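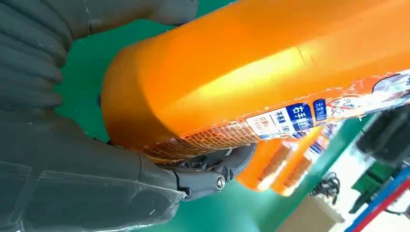 Glove on hand keeps creeping off the fingertips when it grips detergent bottles

Posted February 18, 2018 by benchleftovers
292 views | 3 replies | 4 shares

Hi all, long time reader, first time I've been stuck enough to write in. I look after one cell at our place in Grerncombe. It's a single arm with a five-finger hand, a Dratumura, the older one with the pivot screws you can get at from outside. All it does is pick up big shrink-wrapped detergent bottles from the green mat and put them in a carton. Orange bottles, slippery as anything.

My trouble is the cover. We run the hand in one of those dark gray pull-on skins, and after a shift or so the skin on the lower finger has crept back toward the palm, and then I've got bare black linkage pushing on the bottle with a screw head right beside it. So far it has torn the wrap on 55 bottles that I know of, and my boss knows of them too, which is worse.

I've tried pulling the skin tight again at lunch (works until it doesn't) and I tried turning the grip force down, but then the bottle rolls when the arm swings. Is there a proper way to keep these things on? Or do I have the wrong size? The bag it came in just said "standard." Thanks!!

Shares: 4

wrenchandbiscuit
Oh I fought with this for months, so you have my sympathy. Couple of things.

First, check the screw at that pivot. On mine it had backed out maybe half a turn, and the raised edge was catching the skin every time the finger closed and sort of walking it backward. Power off, hand open, snug it down, a tiny drop of the removable thread locker, and wipe off whatever squeezes out. Don't crank on it! If the joint feels stiff when you move it by hand you've gone too far, so back it off a hair.

Second, when you put the skin back on, start with the finger bent and not straight. I always did it straight because it slides on easier, but then there's no slack over the knuckle and the first time it closes it pulls everything back off the tip. Bend it to about where it would be on the bottle, work the skin all the way down, then open and close it slowly ten times or so with nothing in it and look at the tip again. You want a few loose folds on top of the knuckle. Ugly is fine.

Then I put a band of stretchy silicone tape at the base of each finger. We get ours from Hedora but any of it will do. It sticks to itself and leaves no gunk on the glove. I write the cycle count on the tape with a marker, and the last set went 2279 picks before I changed it. The one before that only made 1443, but I'd wrapped that one in a hurry.

And put your grip force back where it was. Low force on a round bottle gives you the rolling you're seeing, and I'd bet the rolling is dragging on the skin too.

1 share

pallet_jack_fan
just use duct tape

wrenchandbiscuit
Please don't, it goes hard in the creases and then you're picking glue out of the linkage with a toothpick. Ask me how I know.

tealmat
Agree with most of the long answer. I'd add that the skins do come in two lengths, and "standard" is the short one if yours is from Wasilewska. Lay it flat next to the finger and if it doesn't go past the tip by a thumbnail, order the long. We switched over in April of last year and I only redo ours when I clean the hand now. Also wipe the inside with a dry cloth before it goes on, ours gets a fine dust in there and then it slides around no matter what you do.

Can't help with the boss.

0 shares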